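Fikville laundry room reopens with new folding tables

The shared laundry room on the ground floor of the Ostrowski building in Fikville reopened in November after two months of work on the floor, the drains and the lighting. Residents can use it again from 6 in the morning until 10 at night.

The room serves 112 apartments. While it was closed, tenants were sent to the coin laundry on the other side of the rail bridge, and the building association paid for a card that covered two washes a week per household. Those cards no longer work and should be handed in at the front office.

The biggest change for most people will be the folding area. The old room had a single metal counter under the window, and it was usually covered with baskets and lost socks. It has been taken out. In its place are two wooden tables in a light finish, with enough space on each for a full-size sheet folded in half.

"People used to carry everything upstairs in a heap and fold it on the bed," said Grażyna Domański, who manages the building. "We asked what they wanted, and a lot of the answers were about tables. We had expected to hear about dryers."

The tables were made by Stilten, a furniture shop in the next town. Domański said they should be wiped with a damp cloth and left to dry before clean laundry goes on them. Detergent bottles are to stay on the shelf by the sinks, where a drip will not mark the wood.

The room also has a stock of microfiber towels for wiping down the tables and the fronts of the machines. There are 33 of them to start with. Used towels go in the bin next to the door and are washed by the cleaning staff on a warm cycle without fabric softener, which leaves a coating on the fibers and makes them less absorbent. Residents are asked not to take the towels home.

Homa Heydari, who lives on the fourth floor and has two children in grade school, was one of the first to book a morning slot. She said the lights were the first thing she noticed.

"You can tell navy from black now," she said. "Before, I would get upstairs and find I had matched up the wrong socks."

Not everyone is pleased. Kazimiera Tokarz, a tenant for many years, said the old counter was higher and easier on her back. She has asked the association for blocks to raise one of the tables. Domański said she would look into it and give an answer before the end of the winter.

Tokarz also wanted to know why the number of dryers has stayed the same. According to Domański, the electrical supply to the room would have to be replaced before another one could be added, and the work is not in this year's budget.

Booking has moved to Stenix, the same system tenants already use for the parking spaces and the guest room. A slot lasts two hours and can be canceled up to one hour ahead. Residents who do not want to book online can still write their name on the paper sheet outside the front office, and staff will enter it for them.

Lakmal Matubbar, who works at the front office, will be in the laundry room between 5 and 7 in the evening for the first two weeks to help with bookings and show people how the new door lock works. Old keys do not fit. New ones can be picked up at the office by anyone whose name is on the lease.

Items left behind during the closure, among them a duvet cover and several pillowcases, are being kept in a box at the office until the end of the month. Questions about the room go to Genowefa Krajewska at the building association.

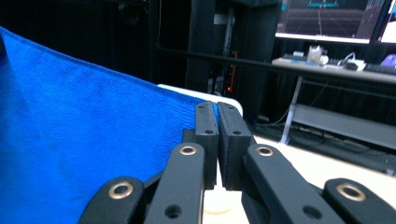
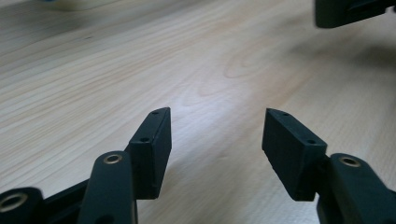
A blue microfiber towel, first picture, and a light wood tabletop, second picture.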